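Marking Out and Laying Out: Notes for the Floor and Table Talk
Speaker notes, second version, 10/16/21
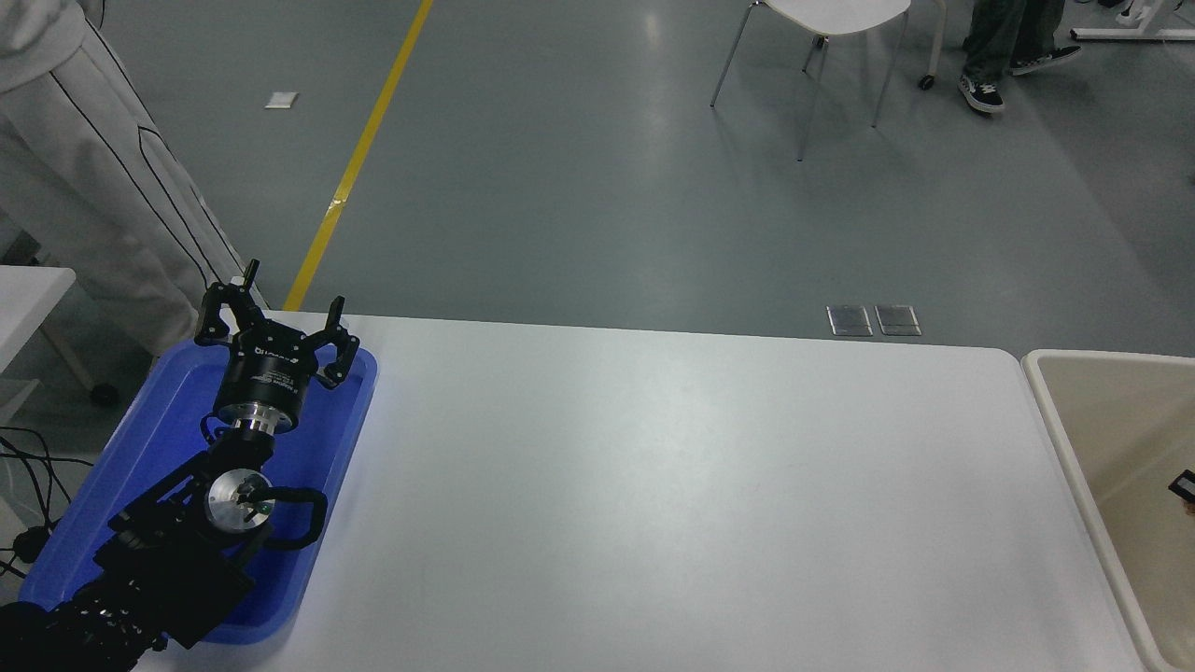 Slide 1. Opening

Start with the floor. Most people who come to a talk on setting up a shared workroom expect to hear about benches and storage. I spend the first third on the floor and the lines on it. Say so at the beginning so they know when the furniture part is coming.

The talk is for people who run a room that several groups use. It may be a small assembly shop, a teaching workshop or a test room. The advice is the same for most of them.

Mention that the slides use two rooms. One is the old Vinel workshop, which I helped rearrange. The other is the room at Holmgren, which was set up from scratch. I go back and forth between them, and people get lost if I don't name the room each time.

Slide 2. The bare floor

Talk about the coating first. An epoxy floor in a middle gray or gray-green is a good base for a room like this. Dark floors hide small screws. White floors show every heel mark by noon. With a mid-tone you can find what you drop, and the room still looks decent at the end of the week.

A scrap of white paper on a gray-green floor is easy to spot from across the room. Use that as the test. If you can't see a piece of paper on your floor from the door, you won't see a washer either.

Vinel paid for 388 square feet of coating and left the back strip bare to save money. The bare strip got dusty and people tracked the dust over the rest. They coated it the next May. Tell them to do the whole floor at once.

Pause here. Someone usually asks how long the room is out of use. Answer: ask the installer, and add a day for moving the furniture back.

Slide 3. Painted lines

Yellow is the usual color and I would stay with it. Paint or tape both work. Tape is fine for the first few months while the layout is still changing. After that it starts to lift at the corners and somebody catches a wheel on it.

Points to make:

A line has to mean one thing. At Vinel the same yellow line was a walkway edge on one side of the room and a storage boundary on the other. New people could not tell which.

Draw the line first, then place the table. When the table comes first, the line gets bent to fit it, and when the table moves the line stays bent.

Leave a gap between the line and the furniture. Chairs get pushed back and carts get parked. If the table edge sits right on the line, the chair will be over it all day.

A line can run at an angle to the furniture and still be useful. Don't repaint just to make things look square.

Slide 4. The main table

This is the part people came for.

A plain rectangular table with a smooth white top does most jobs. Matte is better than gloss. With a glossy top the ceiling lights come back at you as bright spots, and after an hour of close work your eyes are tired. A matte top gives you an even surface with only a faint sheen, and small dark parts stand out on it.

The downside of white is ink. Put a sheet of scrap cardboard down before anyone uses a marker. Holmgren has a stack of it under the bench.

Length: the Holmgren table is 68 inches. That suits one person working at one end with the other end kept clear. With two people it is tight but possible.

Say something about the clear end. People see an open stretch of tabletop and think it is going to waste. They put a box on it, then a second box. I ask them to treat the open stretch as part of the job. It is where the finished piece goes, or the drawing, or your elbows.

Slide 5. Trays

Show of hands: who keeps loose parts straight on the table? Usually more than half. Wait for it.

A tray with raised rims costs very little and stops most of the rolling. Plastic is good enough. Get a strong color. Bright blue is my first choice because it shows clearly on a white table and not many parts come in that blue.

One job, one tray. When the job stops, the tray moves and everything in it moves too. At Vinel this one change did more than the new shelving, which cost 978 dollars with delivery.

The tray goes at the end of the table where the work is done. It doesn't need to be lined up with the edge. If it sits at a slight angle because that suits the work, leave it. I used to straighten trays as I walked by, and I was asked to stop.

Don't let cables and tools live in the tray overnight. At closing the tray should hold parts or nothing.

If there is time, tell the story about the Lullari trays. We ordered a set with very low rims because they stacked well. Springs went straight over the side. They are now used for mail.

Slide 6. Side table on casters

Next to the main table you want something small that moves. A little white side table with casters is enough. It takes the things you need close but not on the work surface: the laptop, the notes, the power supply.

Things to check before buying:

The casters. Small hard wheels rattle and stop dead at a cable. Larger ones with a softer tread cost more and are worth it on a coated floor.

The height. It should be a little lower than the main table so it can be pushed partly under.

The lock. Try it with your foot. If you have to bend down to set it, it won't get used.

Ask where the side table goes when it isn't needed. If there is no answer, it will stand in the walkway.

Slide 7. Cables on the floor

Every room has this problem and I don't have a complete fix for it. Go through it quickly and take questions.

Black cables pile up under the side table in nearly every room I visit. They run across the floor, and the plugs and adapters end up lying among them. On a gray floor you can at least see them. That is the only good thing to say about it.

What helps:

Bring power to the table from one side only, and make that the side away from the walkway.

Put the adapters up off the floor. A shallow basket under the tabletop works. Ivura makes a clip-on one that we used at Holmgren, but any basket of the right width will do.

Use shorter cables. A ten-foot cable doing a three-foot job leaves seven feet on the floor.

Wheels and cables don't go together. If the side table has casters, clear the floor under it first, then roll it. Repeat this one. It gets forgotten.

Slide 8. Chairs

Keep this short. Light chairs with thin metal legs are easy to move and easy to sweep around. The seat should wipe clean. White seats look good with the white tables, and they show dirt, so someone has to wipe them.

Check the feet of the chair. Thin metal legs without caps will scratch the coating. Caps fall off. Buy extra caps with the chairs and tape the bag to the inside of the cupboard door.

Leave at least one chair out in the open floor, away from the table. Visitors need somewhere to sit that isn't at the work. If there is no such chair they lean on the table.

Slide 9. Where people stand

Ask the room to think about their own setup. Where does the person doing the work stand, and where does the person watching stand?

In most rooms the worker ends up at the end of the table, close to the tray and the side table. That is a good place. Others drift toward the far side and stand on the open floor past the chair. Give them that space on purpose. Leave it empty when you plan the room.

Shoes: flat soles, closed toes. Sneakers are fine on epoxy if the floor is dry. Wet epoxy is slippery unless grit was added to the top coat, so bring this up with the installer before the work starts.

Slide 10. End of day

Read the list out loud at normal speed. Don't comment on each line.

Loose paper off the floor.
Tray emptied or labeled.
Tabletop wiped.
Side table back in its spot, wheels locked.
Cables coiled and adapters off the floor.
Chairs inside the line.
Lights.

At Holmgren this list is on the door at eye level. At Vinel it was in a binder and it wasn't followed.

Slide 11. Questions

Likely ones:

Can you use a wooden top? Yes, if you seal it. You will be cleaning glue off it for years.

What if the room is rented and you can't paint? Tape, and take it up slowly when you leave. Warm it first with a hair dryer.

How many trays to start with? Get 2 for each table and see how it goes. Order more of the same color later if you need them.

Leave the contact slide up while people pack. Bring one of the blue trays along and let it go around the room during questions - get it back before leaving.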